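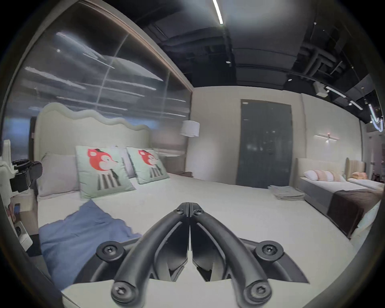
Search this site Enter keywords Go

Project report: How do you fold a blanket on a bed that's bigger than you are?

So my project for the housekeeping and home skills unit was about folding, and yes, I picked it because I thought it would be easy. I fold stuff at home all the time (badly). What I wanted to find out was which way of folding a soft blanket on a big bed leaves the fewest wrinkles, and whether it matters where you start. I called it Cosow, mostly because every project had to have a name and the good ones were gone by the time I got to the sign-up sheet.

The practice room is set up like a bedroom, with a wide bed, a white fitted-looking sheet pulled smooth, and pillows up at the headboard. I loved the cushions with the cartoon animal on them — orange face, little black hat, striped body — and I spent way too long deciding if it's a fox or a deer. I still say fox! There was a stack of folded gray towels sitting on the bed too, and I used those as my idea of what "neat" should look like.

What I did

I tried three starts. The first one was the corner start, where you pinch one corner, lift it high and let the cloth hang before you lay it across. The second was the edge start, two hands on the long side, walking it over. The third was what I called the lazy start, which is just grabbing the middle and hoping. I did seven rounds of each one over August, always with the blanket dumped in a heap first so I couldn't cheat.

For every round I wrote down how it felt, how many times I had to go back and smooth it, and a wrinkle grade from my own chart. The chart went through a lot of versions. My first one had so many levels that I couldn't tell a four from a five, so I cut it down to good, okay and start over.

The corner start is the one I ended up talking about most. Blue fabric shows every crease, so you can follow the lines running out from wherever you're holding it and see what the pull is doing to the rest.

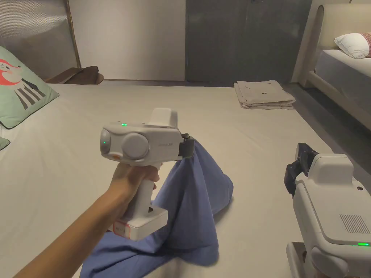 Spyros Shehu thought I was lifting too high, and told me that if the peak gets tall the bottom layer drags along with it and you end up making new wrinkles while you're fixing the old ones. He wanted me to keep the corner low and slide it. I argued with him for most of an afternoon and then tried it his way, and okay, it was better on the bottom layer. The top layer came out the same either way, so I'm calling that one half a win each.

What I found

The edge start got the most "good" grades. The corner start was close behind once I kept it low. The lazy start was terrible except for one round that came out weirdly perfect, and I never managed to do it again. I left that round in the results because taking it out felt wrong.

Something I hadn't planned on was the far side of the mattress. When the cloth goes over the edge over there, it pulls, and the flap you just made opens back up. I started leaving more slack in the middle before turning a corner and that helped a lot. Going around to the other side of the bed helps more, but it's slower and I kept forgetting which corner I was on. 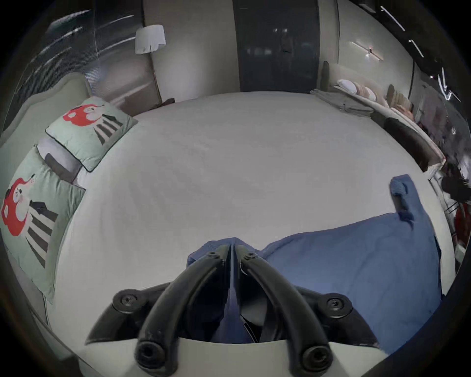 Fig. 3. Blue cloth held in a pinch near the middle, with one corner turned up toward the right.

What I'd change

I'd use more than one blanket. A thin one and a thick one would probably give different answers, and all my grades are for the same piece of cloth. I'd also get somebody else to do the grading, because by the last few rounds I was definitely being nice to myself. And I'd move the towels and cushions off first. I reached around them the whole time and only thought about it when I was writing this up.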